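Can a machine do your kitchen chores yet? Tips for the hopeful

Jun 7, 2019

I've been reading up on home robots since February and I'm more excited than ever, even though my own washing-up is still done by me! Plenty of you wrote in after the piece on dishwasher loading, so I've gathered what I know, with a few tips you can use whether or not you ever own a robot.

Picking things up is coming on nicely. A plate on a bare table, a cup standing by itself, a bit of fruit: an arm bolted to a worktop has a fair chance with those. Practice tables tend to use toy food, and quite right too (a squashed strawberry is no fun to wipe out of a joint).

Putting away is harder. Cupboards are dark, drawers stick, and a stack of bowls slides about. The Dorkesberg trial kitchen ran 2,000 put-away attempts and 1,390 ended with the item on the right shelf. I think that's brilliant – but I wouldn't hand over my gran's teapot.

Folding, scrubbing burnt pans and peeling garlic: not this year.

Now the tips. Clear the worktop before you start anything, and keep the space in front of the oven door free so it can drop right down. Give each thing one home. Letlow sell a shelf liner with a slight grip to it, and my bowls have stopped wandering. Choose plates in colours that stand out from the table, which helps tired eyes as much as it helps cameras. Use a colander with a wide rim, as it's far easier to get hold of with wet hands.

If you fancy a go yourself, the Milley kit arm comes in 12 parts and goes together in an afternoon. Screw it down properly and tie the cables back before you switch on. Start with light plastic things and leave glass for much later.
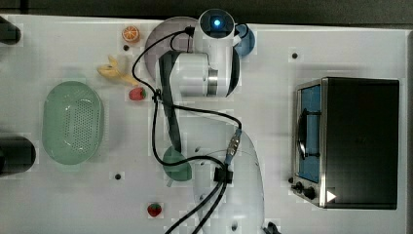 Keep the first sessions short, and write down which items gave trouble. Mine was a teaspoon, every single time, until I stood it in a mug with the handle up.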